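Book Night at Your Place: House Tips for Readers Who Host

I love having a writer in the living room. Our book group in Kenlow has been doing it for years now, one reading each winter and one in spring, and the house gets a bit better at it every time. These are the tips that have stuck. Some came from me ruining things first, and plenty came from readers of this page, so keep them coming!

Seats first, food second

Walk through the house and collect every chair before you buy a single cracker. Dining chairs, the piano bench, the stool from the washroom, the good lawn chairs out of the garage (wipe the legs, they carry more grit than you'd think). Put the low ones in front and the tall ones at the back, and turn the chesterfield sideways along the wall. It seats fewer people than you hope and it swallows anyone who sits in the middle, so give it to people who came together and don't mind.

Give your author a hard chair with arms. Soft chairs make people mumble into their collars. Kibet Mrema read to us in December from a wingback I'd been so proud of, and he slid lower with every page until the back row could see only his forehead. He was wonderful. Next time he gets a kitchen chair.

Light for reading aloud

One lamp over the reader's shoulder, on the side away from the hand that turns the pages. Switch it on and sit there yourself with the actual book open, and read a paragraph out loud. If you see your own shadow on the page, move the lamp. Shiny paper is worse than matte, and an e-reader wants almost no lamp at all.

Turn the overhead light down but leave it on. A room that's too dark puts people to sleep, especially after pie.

Quieting the room

The fridge is the loudest guest you'll have. Ours hums at exactly the pitch of Merja Salminen's reading voice and the two of them had a sort of duet going last spring. You can close the kitchen door and roll a bath towel along the bottom, and it does wonders. Felt pads under chair legs, too. Stick them on the day before so the glue has time to grip, and wipe the leg ends with a bit of vinegar and water first or they'll be off by the second glass of wine.

Slippers at the door! A basket of them, in all sizes. Boots on floorboards in the middle of a quiet passage are dreadful, and people go pink with joy at being handed warm slippers.

Sticky price labels

If you're selling copies on the night, take the old stickers off beforehand. A hair dryer on low, held a hand's width away, and then peel slowly from one corner. On a glossy cover you can lift what's left with a drop of vegetable oil on a cotton pad, followed by a dry pad straight after. Keep the oil well away from page edges. On uncoated covers, use the warm air only and then a soft white eraser, very gently, all strokes going one way.

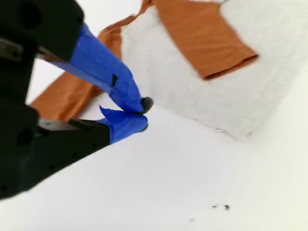
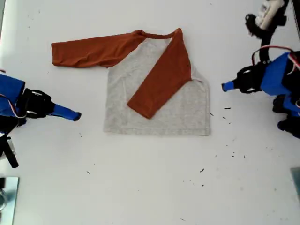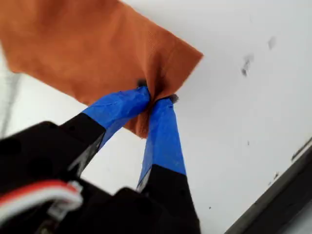
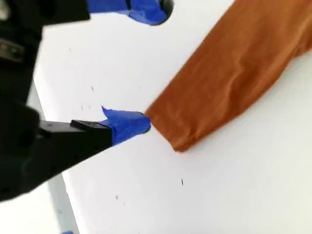 A signing table deserves more thought than it usually gets. Put it away from the food, with room for the author's elbows and a spot on the left for open books waiting their turn. Leave off the tablecloth. Cloth creeps when people lean, and a pen goes right through a title page into a soft surface. What you want is bare, flat and pale, like the white tabletop with the grey and rust-orange shirt lying on it, where every crumb and every splash of coffee shows up before somebody sets a first edition in it. If your table is dark, lay down a big sheet of white card and tape it underneath at the corners. Have scrap paper handy for guests to print their names on, as half the Catherines in Ostness spell it differently from the other half.

Pens

Test every pen on the very paper it will be used on. Coated title pages need a fine permanent marker and a few seconds open to the air. Cream, woolly paper likes a plain ballpoint or a pigment liner, and felt tips bleed through it. I slip a square of blotting paper inside the cover before the book is closed, and guests can take it home as a bookmark. Buy five pens and hide two, and you'll finish the evening with one.

Food that's kind to pages

Nothing with icing sugar. Nothing with turmeric, ever. Grapes, cheese cut in cubes, plain shortbread, rolled-up ham on toothpicks, those little boiled potatoes with dill. Butter tarts are allowed at my house after the signing has closed and the books are back in bags (I'm strict about it and I'm teased about it and I'm not changing).

Serve drinks in short, heavy glasses. Stemware gets kicked. If you're doing tea, fill the mugs two-thirds and go around again.

For warm food, a slow cooker of soup in the hallway is brilliant, with mugs stacked beside it. Vilja Seppälä does a split pea with so much thyme in it that you smell it from the driveway, and she puts the lid on under a folded towel during the reading so it doesn't rattle.

When something spills anyway

Keep a roll of plain white paper towel near the signing table, unprinted. Printed towel can leave its little blue flowers on a damp page. Blot, don't rub. Stand the book up with its covers fanned and slip a fresh sheet of towel between every few wet pages, changing them when they feel damp. A fan pointed past the book will help, but don't aim it right at the pages or they'll cockle like lasagna.

A book that's properly soaked can go in a freezer bag and into the freezer until you have an afternoon for it. I had a cookbook in with the peas for most of a winter.

Red wine on a cloth cover is a heartbreak. Blot it and leave it. Everything I've tried after that has made a bigger, paler stain with a ring on it.

Big books on small shelves

Lauri Keskinen's new novel is 821 pages, and our shelves were not built with Lauri in mind. Heavy books do best upright between neighbours of the same height, snug but loose enough that you can slide one out by the middle of its spine. Hooking a finger over the top is how headbands tear. Anything really massive can lie flat at the bottom, no more than three deep.

To cure a sagging shelf, take it out and flip it over. It'll straighten itself over the months, and you can flip it again when it starts to smile the other way. If it's a long span, cut a block to stand under the middle at the back, where the books hide it.

Dusting before the company comes

Take the books out a shelf at a time. Hold each one shut tight, spine toward you, and brush the top edge away from yourself with a soft, dry paintbrush. A shaving brush is lovely for this if you have an old one. Wipe the empty shelf with a barely damp cloth and let it dry completely, windows open if the weather's decent, before anything goes back. Don't use spray polish where books stand. It goes onto the covers and stays there.

Kauko Huttunen, who has 3,524 books in a two-bedroom house and a card for each of them, does one shelf every evening while the potatoes boil. When he reaches the end he starts over.

Coats

Put coats on the bed if you must, but a clothes rack in the hall saves the scrum at the end. Tuck mitts and toques inside a sleeve. If the author's coat is on its own hook near the door they can slip out when they're tired, and you'll be thanked for it in a very nice card.

Reader mail

From Tumley: "For musty second-hand paperbacks, a lidded bin with an open dish of baking soda in the bottom, books standing on a cake rack above it. A week, then sniff." I've tried it with a box from the Rantala church sale and it took two weeks, but the smell went and the books are on my nightstand now.

And from Ostness, somebody asking whether you can iron a folded page corner. Yes, on the lowest heat with no steam, a sheet of clean paper over and another under, pressing for a second or two. Try it on a book you don't love first.

Next time: bookends from the workshop scrap bin, and what to do about silverfish.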